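Workshop notebook, Molholm soft goods room
Entry dated 2024-10-28

Subject: Plush condiment set, sample review and label patch attachment

Purpose of this entry

This entry records the review of the plush condiment samples received from Breltden and the decisions taken on fabric, filling and patch attachment. It continues the September entry on seam allowances, which should be read first by anyone joining the work. Pattern pieces are filed under Pondex in the flat drawers.

Fabric

The red pile fabric is accepted for the ketchup bottle. The nap is short and hides the side seams well after a light brushing. Cutting is to be done from the back with the nap running from base to neck. Two panels in the last batch were cut with the nap reversed, and the difference in color was plain once they were sewn together. Those panels have been set aside for filling trials and must not go back on the shelf.

The mustard fabric is not accepted. It sheds at the cut edge and leaves fibers in the bobbin case. A replacement has been requested from Tekleab.

Filling

Each bottle is filled with 30 g of loose fiber. The neck is filled first, in small pinches, and the body afterward. When the body was filled first, the neck stayed limp and folded over under the weight of the cap. The closing seam is at the base and is finished by hand with a ladder stitch in doubled thread.

Label patches

The patches arrived in one carton. The order was for 300 and the packing slip states 288. The supplier has been informed, and the shortfall does not affect the present run of 200 bottles.

The patch is embroidered on white fabric in a keystone shape. The borders are the part most likely to show poor work. Where the white edge has been trimmed too generously it looks fuzzy, and further trimming risks cutting the border stitching. Trimming is therefore to stop at a narrow, even margin — a little white showing outside the border is acceptable.

Attachment procedure

1. Mark the center line on the front panel with chalk before the side seams are closed.

2. Place the patch with its pointed lower edge toward the base of the bottle. Hold it with two pins. Adhesive is not to be used on this fabric, as it stiffens the pile.

3. Sew around the outer edge in white thread. Start on a straight side and overlap the first stitches at the finish.

4. Turn the sewn piece upside down and check the embroidery against the card: red circle for the tomato, green vine curving past it, short green stem. Loose threads around the vine are easier to find in this position. 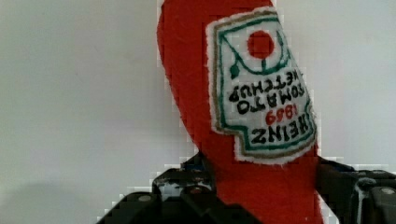 5. Brush the pile away from the patch edge and remove the chalk with a dry cloth.

Open points

The green thread on the trial patches is darker than the thread on the card. A decision is needed before the next order is placed.

Washing trials have not started. The first will be a cold hand wash with the patch attached, dried flat.

The cap pattern still puckers at the join with the neck. A wider seam allowance is to be tried on the set-aside panels.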